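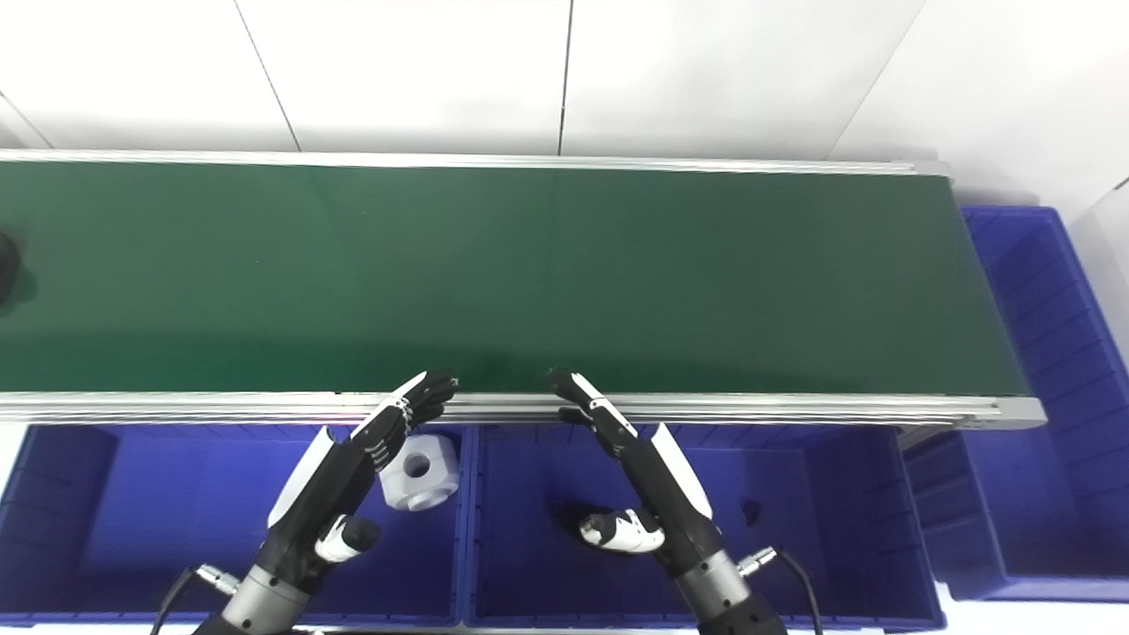 Subject: Re: Galitdale v Claler – anyone else still hoarse?

Evening all,

Graham's message made me laugh on the bus home, so I'm replying properly now I've got a keyboard and a cup of tea.

> We were second best for an hour and I don't care what the scoreboard says. Their pack walked through us off the kick-off, we dropped the ball coming out of our own end twice, and if their winger holds that pass in the corner we lose. I'd have both props on the bench next week and start the young lad at hooker. Also, has the pie hut changed supplier? Mine was all gravy.
> – Graham

I'll take these in order of importance. Yes, the pies have changed, and no, it isn't an improvement (the steak one is better than the meat and potato, if you must). I asked at the hatch and was told they're trying them until the end of January, so there's hope.

On the rugby I think you're being hard on the props! I was stood level with the ten metre line for most of the first half, and what I saw was two big lads doing all the carrying out of our own end because the centres kept drifting wide and leaving them to it. Of course they were blowing by the half hour. Give them a dummy half who gets out quickly and they look like different players – which I suppose is your point about the young lad, so maybe we agree more than I'd like.

The dropped ball, fair enough. The second one was dreadful. I had my hands over my face for the scrum that followed and only looked up when I heard the groan.

What I did enjoy was the last quarter. We've lost that sort of game so many times. Nineteen points between us and them at Grewal last season from almost the same position, with the same people on the pitch, and I drove home that night swearing I'd take up bowls. This time we kicked to the corners, chased hard and made them start every set on their own line. It isn't pretty but I could watch it all day. Elsie Whitelaw's tackle on the full-back, when she came across from the other side of the field to do it, was the best thing I've seen at our ground in years, and I include the men's side in that.

Somebody asked about the crowd. It was 1,462 for the double header, read out over the tannoy at the start of the men's game. The women's match on its own last time out got 528, so do come early if you can, they kick off at noon and you get both for the same ticket. It's a much better atmosphere when there's somebody on the far bank.

Now, the away trip to Stonex. I've got 3 seats left in the minibus, leaving from the club car park at half nine in the morning. Reply to me and not to the whole list please, last time I lost two names in a long argument about the sin bin and left poor Dennis standing outside the chip shop. Bring a proper coat, the open side there has no roof and the wind comes straight up the valley.

Graham, I've put you down already. You can have the front seat if you promise to let me get as far as the ring road before you start on the props.

Oh, and whoever left a blue flask by the scoreboard steps, it's behind the bar.

Cheers,
Moira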